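Drinstead Reunion Raffle Records

README for the raffle data, maintained by Crescencio Solís

Contents

This folder holds the ticket and prize records for the raffles run at the Drinstead reunions. There is one row per ticket sold, 2,303 rows in all, covering 11 raffles. A second, much shorter file lists the 51 prizes that were drawn.

Files

tickets.csv – one row per ticket
prizes.csv – one row per prize
notes.txt – corrections made by hand, oldest first

Columns in tickets.csv

raffle_id: short code for the raffle, such as WOTACH-A or WURUM-B. The first part is the town where the reunion was held.
ticket_no: the number printed on the stub. Numbers start over with each raffle, so use it together with raffle_id.
price_paid: dollars per ticket, after any bundle discount.
sold_at: "door", "mail" or "table".
buyer_key: a random code that stays the same for one buyer across all raffles. Names and addresses were removed before the files were put here. 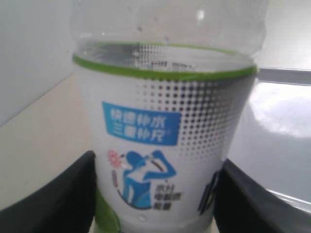
Bottle with a white label and lime-green band.

Columns in prizes.csv

raffle_id: same codes as above.
prize_rank: 1 is the top prize.
prize_type: "stay", "meal", "basket", "cash" or "other".
stated_value: the value given by the donor. Blank when the donor gave none.
winning_ticket: matches ticket_no.
claimed: "y", "n" or blank.

How the records were made

The Wotach and Wurum raffles were typed in from paper stubs. Stubs from the Man reunion came as a spreadsheet and were reshaped to fit the same columns. Mail orders were checked against the deposit slips. Where the two disagreed, the deposit slip was used and the change was written in notes.txt.

Known problems

Six prizes have no winning ticket on record. They were handed out, but the stubs were not kept.
Bundle sales at the Man reunion were entered as a single payment. The price was divided evenly over the tickets in the bundle, so some values in price_paid have odd cents.
Two buyers who shared a mailing address may have ended up with the same buyer_key.
A stay certificate and a meal given together count as one prize of type "stay". 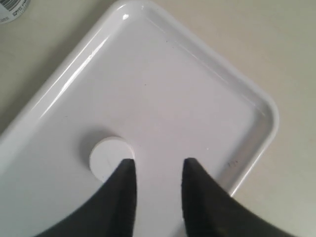 Can the files be used to work out the odds of winning a given raffle?
Count the rows for that raffle_id in tickets.csv and compare with its rows in prizes.csv. Winning stubs went back in the drum at the Wurum raffles, so one ticket could win more than once there.

Use and changes

Reunion planners may copy the files and use them for setting ticket prices or choosing prizes. Please don't try to match buyer keys to people. Send corrections to Crescencio Solís with the raffle_id and ticket number.

Last updated Saturday, May 2, 2020. The February raffle at Wotach is included – earlier copies of this folder do not have it.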